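Narach 7 battery charger and conditioner for petrol and diesel cars

Made by Leemans. In stock at Ollemberg.

The Narach 7 is a mains charger for 12-volt car batteries. It will bring a flat battery back to full charge and can then be left connected for as long as the car is standing. It suits ordinary lead-acid batteries as well as the AGM and EFB types fitted to most cars with stop-start.

We have sold the older Narach in the shop for years, mainly to people with larger diesels. A diesel needs a lot of current to turn over on a cold morning, and a battery that is only slightly down will often start a small petrol car and fail to start a diesel. The new version charges faster than the old one, has longer leads and can be wall mounted.

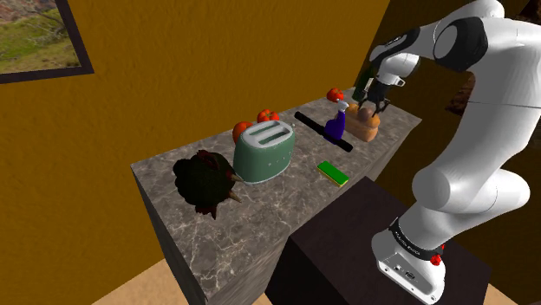
Grey marble counter against a mustard-yellow wall.

How it works

Connect the red clip to the positive terminal and the black clip to a clean earth point on the body or engine. Plug in at the wall. Choose the battery type with the button on the front and leave it. The charger tests the battery first, then charges at up to 7 amps, and drops back in steps as the battery fills. Once the battery is full the charger switches to maintenance mode and only tops up when the voltage falls.

The lights on the front show what it is doing. Amber means charging, green means full or maintaining, and red means there is a fault. The usual causes of a red light are clips the wrong way round, a poor connection, or a battery that is too far gone to take a charge. Reversed clips will not damage the charger or the car.

There is a separate cold setting for garages and driveways in winter. It charges at a slightly higher voltage, and should be switched off again when the weather warms up. We usually tell customers to go back to the normal setting by May at the latest.

Charging with the battery in the car

On most cars there is no need to take the battery out. If yours is in the boot or under a seat, there will normally be charging points under the bonnet, and these are the ones to use. Cars with a battery sensor on the negative terminal must have the black clip on the body earth point. Clipping it straight to the terminal bypasses the sensor, and the car may then go on thinking the battery is low. The handbook will show where the earth point is.

The ring lead in the box can be bolted to the battery and left there. It has a rubber cap to keep dirt out when not in use — fit it, as the plug corrodes quickly on winter roads if left open. With the ring lead in place, you plug the charger in without having to find the clips each time.
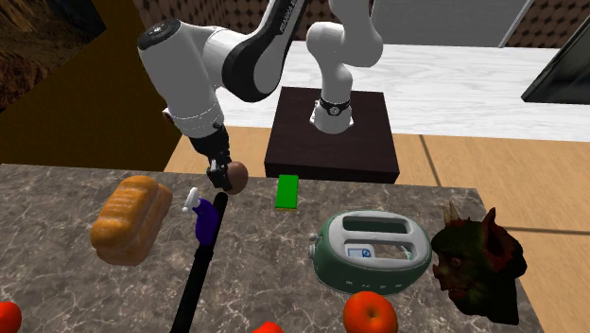
Keep the charger itself out of the engine bay. It gets warm in use and needs air around it, so stand it on the floor or a shelf, or hang it on the bracket. The case is splashproof but the mains plug is not. If you are running an extension lead out to a car on the drive, keep the join under cover.

What it will not do

It is not a jump starter. A flat battery in a diesel will normally need several hours on charge before it will turn the engine. If you need to get going straight away, look at the Greler booster packs, which we also stock. It will not charge 24-volt systems, lithium batteries or the traction battery in a hybrid or electric car. It can be used on the separate 12-volt battery in most hybrids, though check the handbook first.

It also will not cure a worn-out battery. If the battery charges to green and is flat again a couple of days later, either the battery is finished or something in the car is drawing current. Bring it in and we will test it at the counter free of charge.

Specification

Output: 12 V, up to 7 A
Charging stages: 7
Battery types: lead-acid, EFB, AGM, gel
Mains lead: 2 metres, UK three-pin plug
Charging lead: 3 metres
Weight, boxed: 2,480 g
Guarantee: 18 months

In the box

Narach 7 charger
Lead with clips
Lead with ring terminals and fuse
Wall bracket with screws and plugs
Instruction booklet

Leads from the older Narach fit the new one, so if you already have a ring lead bolted on there is no need to change it. The old wall bracket does not fit.

Delivery and returns

Orders are sent by tracked post from Ollemberg. You can also collect from the shop once you have had the email to say your order is ready. Unused chargers can be returned in their box for a refund. If one develops a fault within the guarantee, send it back to us and we will deal with Leemans for you. Please include both leads, as they will want to test those too.

Orders placed after 21 December 2025 will go out when we reopen in the new year.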